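The Mending Table at Marside

Half past nine and the zips are already out. Biscuit tins of them, metal, nylon, a few of those chunky ones off old ski jackets. Costel Bratu tips a tin onto the cloth and starts sorting by length, no ruler, just his forearm. Elbow to wrist, elbow to knuckle. "Close enough," he says. Then checks one against a tape when he thinks I've looked away.

I came to Marside to write about darning. Ended up writing mostly about coats.

The mending table has been going since February, in a long room over the old chandlery. Up the outside steps, mind the third one. You bring a thing, you sit down, you fix it. Or you sit down next to somebody who knows how and you fix it together, slowly. What you can't do is drop it off. Costel is firm on that. People try. A man came up the steps with four pairs of work trousers in a carrier bag and asked when he could collect, and was handed a needle.

He went home with one pair done. Came back for the rest.

Costel trained as an upholsterer, then did sails in Tukbridge for a good while, then curtains, which he hated. You can see the sails in how he works. Big confident stitches, waxed thread, everything doubled. His repairs look like they'd hold in a gale and they are not pretty. He'll tell you so himself.

For pretty you go to the other end of the table, to Hatsue Oshima. Cuffs, collars, knitwear, anything fine. She has a cardigan on the go which has been going for months, a pale grey thing eaten half to bits by moth, and she is filling each hole in a slightly different grey. Not hiding them. From across the room it looks like rain on a pavement. She was offered money for it and said it wasn't finished, and I got the impression it might never be.

Her rule for wool: wash first, mend second. Always. A hole in a dirty jumper is a different size from a hole in a clean one. And freeze it before that if there's any chance of moth. Bagged, squashed flat, a couple of weeks in the bottom drawer under the peas.

Right, the coats.

Costel reckons a coat dies from the inside. Outer cloth is fine, buttons fine, but the lining goes under the arms and at the pocket mouths and then your keys are down in the hem and you stop wearing it. Most people would sooner buy a new coat than face a lining. Fair enough, it looks horrible in there. But a full reline is mostly long straight seams, and a half one, sleeves only, can be done in an afternoon if you dont stop to chat. Everybody stops to chat.

The way he teaches it: unpick the old sleeve lining in one piece. Press it. Use it as your pattern, adding a bit at the underarm where it tore, because it tore there for a reason and the reason was it was too tight. Cut new. Sew the tube on the machine, then in by hand, top first. Leave the cuff till last and leave it a touch baggy. That little fold of slack at the wrist is the whole secret. Without it the sleeve pulls up every time you reach for something.

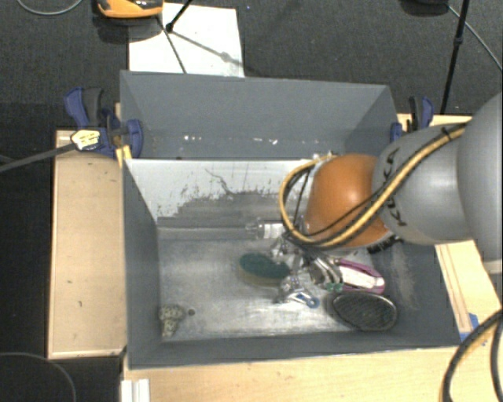
The lining cloth is a sore subject. Viscose twill is lovely and frays if you breathe on it. Polyester behaves itself and makes you sweat on the bus. Costel likes old duvet covers, cotton, washed soft, and will line a very serious navy overcoat in orange daisies without asking. Hatsue thinks cotton drags on a jumper. She's right, it does, I tried one on. I also didn't want to take it off.

Thread they agree on. Buy decent thread. They get theirs on big cones from Munteanu, the haberdashers down in Tukbridge, who sell ends of lines cheap if you're not fussy about shade. You end up with a lot of olive. Hatsue says olive goes with more than people think, and keeps a jar of bobbins wound in it ready for anyone who turns up without.

There are three machines on the go. Two ordinary electric ones and an Undex, black, heavy, hand crank, which does one stitch and does it through anything. Belt leather. Tent canvas. The children fight over it. It needs a drop of oil every morning, and whoever gets in first does it, so some mornings it gets oiled twice and everybody's seams have a brown spot at the start. Run it on a scrap first. There's a sign now.

A word on the book. By the door is a ledger, ordinary red hardback, where you write down what you mended before you leave. Not your name, only the thing. 614 entries when I was there. I sat with it over a cup of tea and lost most of an hour. "Left glove, thumb." "Bear, again." "Dad's apron, the pocket, kept the pencil marks." Someone has written "sock" on eleven separate lines and then, underneath, "same sock".

Entry 536 is just "wedding trousers, seat" with three exclamation marks. I asked. Costel shook his head.

It costs nothing to come, there's a jar. Rent on the room is the worry. The lease wants 2,000 up front before the winter, and so far the jar plus a sale of mended coats has got them some way there, not all. The coats went fast. The daisy one went first, to a woman who wore it down the steps inside out.

I'd brought my own, I should say. Brown wool, second hand to begin with, ripped right round the left armhole. Lived on a hook for two winters. I got the old sleeve lining out by lunch, tore it slightly, was told off. Pressed it, cut the new one from a striped pillowcase. Sewed the tube the wrong way out. Unpicked it. Hatsue passed me the olive thread without comment.

Hand sewing the top in took the whole afternoon. You ease it, thats the word they use, easing, the lining is a bit bigger than the hole and you persuade it in with your thumb, a pinch at a time, pins everywhere. I stabbed myself plenty. Spit gets your own blood out of cloth, Costel says, but only your own. I have no idea if that's true. It worked on the pillowcase.

What to bring if you go. The thing, clean. Small sharp scissors if you have them, theirs are in demand. Glasses. Something to eat, there's a kettle but the nearest sandwich is down on the front and you lose your chair. Spare buttons are always welcome, odd ones too, and so is bedding past its best provided it's cotton. They don't need any more zips. Please, no more zips.

By four the light goes off the table and people start to pack up. Costel sweeps pins with a magnet on a string. I did the other sleeve at home the next evening, in front of the telly, and the stripes run the wrong way on that one.

The next coat session at Marside is 2019-09-25, from half past nine. Up the outside steps, over the chandlery, and bring your own lining if you've got opinions about daisies.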